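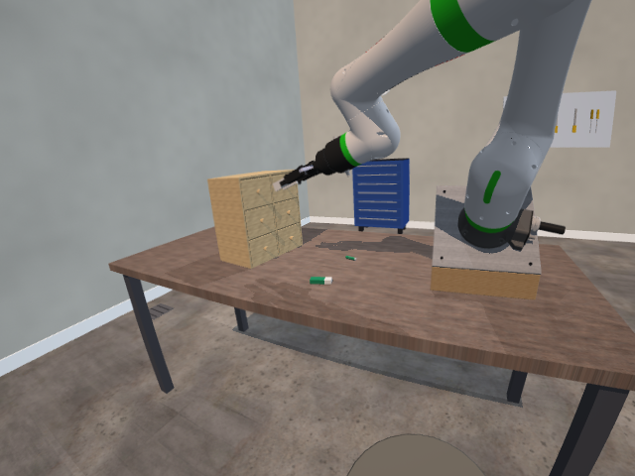

# Reddish-brown plank tabletop: gaps opening between boards, metal legs

**Tamošiūnaitė**

I have a plank-top table on a dark metal base, one leg per corner. The boards are glued edge to edge and the top is bolted straight to the steel through round holes. It was flat when delivered in September. By February there was a gap between two boards at one end, wide enough to take a bank card, and a slight cup across the width that lets a straightedge rock.

The room is heated by a stove. A cheap hygrometer on the shelf reads 28 percent in the evening. In summer the same one showed values in the sixties. The finish is oil, applied on the upper face only as far as I can tell. The underside looks raw.

What I want to know:

- Is the gap a failed glue joint or ordinary shrinkage?
- Can I fill it now, or should I wait?
- Do the bolts need changing?

I don't know the species. The seller listed it as "hardwood, stained."

---

**Povilas Vītola**

The gap is a result of shrinkage, but the reason it opened at a joint is almost certainly the bolts. Wood moves across the grain when its moisture content changes, and hardly at all along it. If the top is held tight at both long edges by round holes in steel, the width is fixed. As the boards dry they try to get narrower, can't, and the weakest line lets go. Usually that is a glue joint near one end, where the end grain dries first.

Do it in this order.

1. Put a folded blanket on the floor, turn the table over with a second person, and take the bolts out. Leave the top off the base for a week in the same room. Sometimes the gap closes by half once the tension is gone.
2. Keep the holes on the center line as they are. Slot every other hole in the base, with the slot running across the grain. For a top 80 cm wide I make the slots 5 mm longer than the bolt diameter on each side. A drill and a round file will do it in mild steel, slowly.
3. Use a wide flat washer under each head. Tighten until the washer stops turning by hand, then stop.
4. Oil the underside. Two coats, wiped off after twenty minutes. Uneven finish is a common cause of cupping, as the raw side takes up and gives off moisture faster than the other.
5. Raise the humidity. At 41 percent most indoor furniture behaves. A pan of water on the stove is not enough in a big room – get a small evaporative humidifier and clean it weekly.

Do not fill the gap in February. The boards are near their narrowest now, and hard filler put in at this point will be crushed in August or will push the next joint open. Look at it again in early summer. If it has closed and you can't get a sheet of paper in, work glue into the joint with a syringe and clamp it overnight with cauls above and below. If it stays open, the joint should be ripped and reglued, and that is a shop job unless you have long clamps and a straight saw.

Lay the oily rags flat outdoors to dry. Linseed-type oils can self-heat in a pile.

---

**Sanness**

Had this with mine. Packed it with wax stick from the hardware store, color matched, took two minutes. Stays soft so it squeezes out a bit in summer and you scrape it off with an old card. Not a repair but you stop seeing it.

Wouldn't bother with the slots if it's only one gap.

---

**Dulus**

Agree with Povilas on the slots, with one addition. Check whether the base has a cross rail under the middle of the top. On mine the rail sat slightly high and the center bolt was pulling the boards down over it, and the cup was mostly that. A thin shim under each outer bolt position fixed it. Lay a straightedge across the steel before the top goes back on.

Wax is fine for looks. Get it all out before gluing though, glue won't hold on it. Mineral spirits and a thin blade, then let it dry for a day.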